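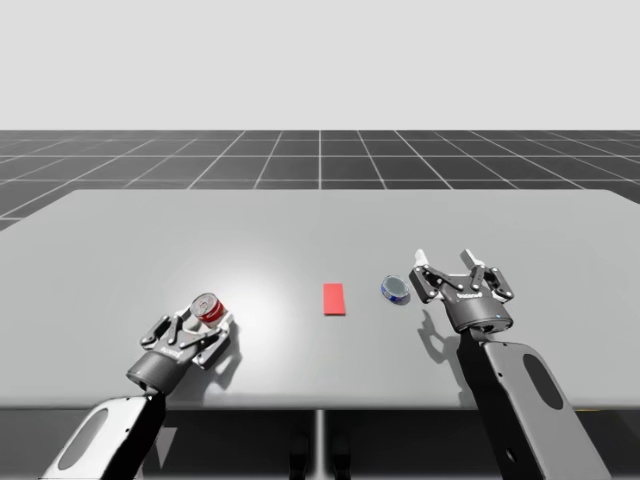 A light-gray table with a gridded floor behind it.

Public Libraries Should Keep Their Large Tables

Over the past few years, many public libraries have replaced their long reading tables with single desks, lounge chairs and small booths. The Plaseo Reading Trust has followed these changes with concern. It is the view of the Trust that the large shared table deserves a protected place in any library that serves a general public, and that the Bostholm branch, whose renovation plans are open for comment until 21st May, should keep the seven it has.

The case for removal is a reasonable one and should be stated fairly. A long table is heavy and hard to move when a room is needed for an event. Visitors with laptops tend to leave an empty chair on either side of them, so that a table built for ten often seats four. Booths give quiet to those who want it, and younger visitors ask for them. The design firm Plovunier, which prepared the Bostholm plans, makes each of these points with care.

What the plans do not weigh is the kind of work that needs a wide surface. A person tracing a family line will open a map, two registers and a notebook at the same time. Parents spread out tax papers. Students working on a joint assignment need to see one another's pages. None of this can be done on a desk the width of a dinner tray, and many homes in the district have no table that is free for an afternoon.

There is also the matter of cost. The proposed booths are priced at 800 dollars each, before wiring. Refinishing one of the present tables would cost 300 dollars, and the work could be done while the building remains open. A table of this kind will last for decades with modest care - the oldest at Bostholm has already outlived two sets of carpet.

The Trust does not ask that every room stay as it is. The Nic Giolla wing, which was closed last October for roof repairs, has about 700 square feet of floor that could be given over to booths without the loss of a single table. Power outlets could be set into the floor along the main hall at the same time. This would meet most of the requests recorded in the branch survey.

Written comments may be left at the front desk of any branch. The Trust urges residents who use the tables to say so in their own words, and to state what they use them for.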